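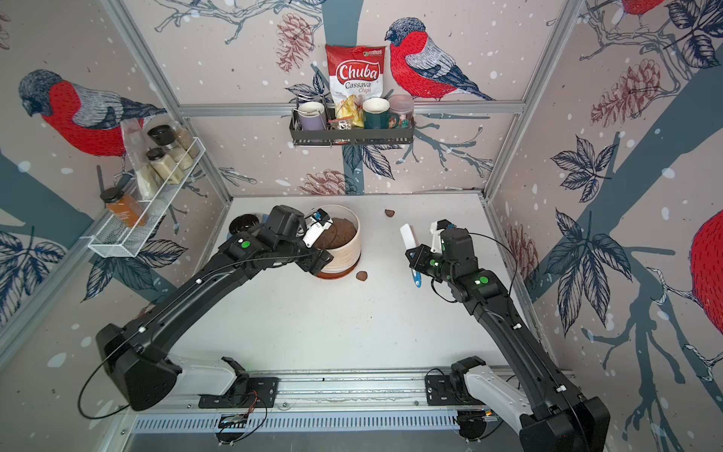 テラコッタ色の受け皿にのせた白い陶器の鉢。後ろはウソと松ぼっくりの柄の壁紙

旅行百科 > 地域 > 山岳と高原 > フレティッツ

フレティッツ（Fletitz）

フレティッツは、クスス川（Cusus）の上流の谷にある山の町で、夏の徒歩旅行と冬の雪歩きの目的地として知られている。町は川の左岸に細長く広がり、上のほうの地区は「上町」、橋の近くの地区は「橋元」と呼ばれる。旅行案内書では、フレティッツという名前は町だけでなく、谷の全体を指して使われることも多い。この記事では主に町と、町から日帰りで行くことができる範囲について述べる。

名称

名称の由来は確定していない。古い税の帳簿には「Fletiz」「Vletitz」などの綴りが見られ、浅い水の流れを意味する方言の語と関係があるという説が有力である。一方、地元では、町を開いた一族の家名から来たという話が今も語られるが、この家名は文書では確認されていない。現在の綴りは、鉄道の駅ができた時に統一された。駅が廃止された後も、この綴りがそのまま使われている。

地理

谷は南西に向かって開いていて、北側はマクシミウ峠（Maksymiv）の尾根によって風から守られている。そのため、同じ高さの近くの谷と比べると春が早く来る。午後になると川に沿って弱い風が上がってくることがあり、住民はこの風を「洗濯の風」と呼ぶ。

クスス川は町の下で支流と合わさり、そこから先は流れが急に深くなる。町の中では川幅が広く、水が浅いので、夏には子供を連れた旅行者が川原で過ごすことが多い。ただし、雪解けの時期は水の量が変わりやすく、川原に下りる階段が閉められる。階段の開閉は橋元の掲示板に出る。

峠の向こう側は石灰岩の台地で、地表に水がほとんどない。徒歩旅行者は飲み水を町で用意しなければならない。台地の縁には風で曲がった松の林が続き、その下に牧草地がある。

歴史

町は、峠を越えて塩と羊毛を運ぶ人の宿場として始まったと考えられている。橋元の地区に残っている石造りの倉庫は当時のもので、厚い壁と小さい窓を持つ。倉庫の多くは後に住宅に直され、現在は宿泊施設や食堂として使われているものもある。

塩の道が衰えた後、町は長い間、牧畜と木材だけに頼っていた。観光が始まったのは、谷に鉄道が引かれてからである。鉄道の会社は乗客を増やすために上町に保養ホテルを建て、都市の新聞に広告を出した。この時代の広告には、空気がよいこと、牛乳が新鮮であること、夜が静かであることが繰り返し書かれている。上町のベランダ付きの建物は、ほとんどがこの時期に建てられた。

鉄道は道路の整備のあとで利用が減り、廃止された。線路の跡は長い間放置されていたが、後に歩行者と自転車のための道に整えられた。トンネルの一つは内部の石が落ちる危険があるために今も通ることができず、道は川の側を回っている。

2019年9月12日には、旧駅舎を直した案内所が開かれた。案内所の開設によって、それまで上町と橋元に分かれていた旅行者向けの窓口が一つになった。

交通

最も近い鉄道駅からフレティッツまでは、ナティエ（Natier）という会社のバスが走っている。所要時間は90分である。バスは途中で谷の小さな集落に止まり、冬は道路の状態によって遅れることがある。切符は運転手から買うことができるが、大きい紙幣は受け取らない場合がある。自転車は夏の便だけに載せることができ、前日までに連絡が必要である。

自動車で来る場合は、橋元の外側にある駐車場を使う。上町の道は狭く、住民と宿泊客以外の車は入ることができない。宿泊客も、荷物を下ろした後は駐車場に戻ることになっている。

峠を越える道路は冬の間は閉鎖される。閉鎖の始まりと終わりは雪の量によって決められるので、年によって違う。峠の反対側から来る旅行者は、この期間は川下を大きく回らなければならない。

見どころ

クスス橋
町の入口にある石の橋で、アーチは4つある。中央の橋脚には洪水の高さを示す線が刻まれている。現在の橋は歩行者専用であり、自動車は川下の新しい橋を通る。欄干が低いので、雪の日には注意を要する。

マクシミウ峠
上町の端から登山道が始まり、林の中を通って峠に着く。道はよく整備されているが、上のほうは石が多く、底の固い靴が望ましい。峠には小屋があり、夏の間はスープ、パン、羊の乳のチーズを出している。小屋には宿泊の設備がない。天気のよい日には、峠から谷の全体と、川の下流の平野が見える。

旧線路の道
旧駅舎から川下の集落まで続く平らな道である。坂が少ないので、高齢の旅行者や、乳母車を使う家族にも適している。道に沿って鉄道の時代の標識や給水塔が残っている。給水塔には階段があり、最上部まで159段を登ることができる。雨の後は階段が閉められることが多い。

郷土館
橋元の塩の倉庫の中にあり、荷運びの道具、羊毛の織物、保養ホテルの食器などを展示している。説明文は地元の言葉で書かれているが、外国語の冊子を受付で借りることができる。冊子は返却しなければならない。建物の中は夏でも気温が低い。

行事

1月には「橋の灯」と呼ばれる行事が行われる。住民が家からろうそくを入れた灯籠を持ち出し、上町から橋まで歩く。もとは冬に峠を越えて帰ってくる荷運びの人に道を示すためのものであったと説明されるが、今の形になったのは観光が始まった後であるという研究もある。旅行者も参加することができ、灯籠は案内所で貸し出される。この期間の宿は早く埋まり、川下の集落に泊まる人も多い。

夏の終わりには、台地の牧草地から羊が下りてくる。日程は牧草と天候の状態によって直前に決まるので、これを見ることを主な目的とする旅行は計画が難しい。羊が通る間、上町の道では歩行者も待つことになる。

宿泊

町の宿泊施設を全部合わせると、寝台の数はほぼ210である。保養ホテルとして建てられた大きい建物のうち、現在もホテルであるのは一軒だけで、ほかは集合住宅や学校の寮になった。小さい宿は家族が経営していて、夕食を出すところと出さないところがある。夕食付きの宿では、到着が遅くなる場合に電話で知らせることが求められる。

キャンプは川下の指定された場所だけで認められている。台地の上では、水源の保護と牧草地の管理のため、テントを張ることが禁止されている。

食べ物

郷土の料理としては、大麦と燻した肉のスープ、羊の乳のチーズ、そば粉の薄焼きがある。薄焼きは、塩味のものは昼食に、干した梨を包んだものは午後のお茶の時に食べられる。保養ホテルの時代から続く菓子として、くるみと蜂蜜の固い焼き菓子があり、土産として売られている。この菓子は日持ちがよいが、たいへん固いので、茶に浸して食べるのが普通である。

食堂の多くは昼と夜の間に閉まる。冬と春の間の、旅行者が少ない時期には、長い休みを取る店もある。

旅行者への注意

携帯電話は町の中では問題なく使えるが、峠と台地では通じない場所が多い。台地は霧が出やすく、目印が少ないので、登山道を離れないことが勧められている。牧草地の柵の扉は、通った後に必ず閉める。牧羊犬がいる場合は、近づかずに遠回りをする。

現金を引き出す機械は橋元にあるが、小さい宿や峠の小屋ではカードを使うことができない。薬局は昼に休む時間がある。病院は鉄道駅のある町まで行かなければならない。

関連項目
クスス川
マクシミウ峠
塩の道
廃線跡の遊歩道

カテゴリ：山の保養地 ｜ 徒歩旅行の目的地 ｜ 峠と街道 ｜ 出典の追加が必要な記事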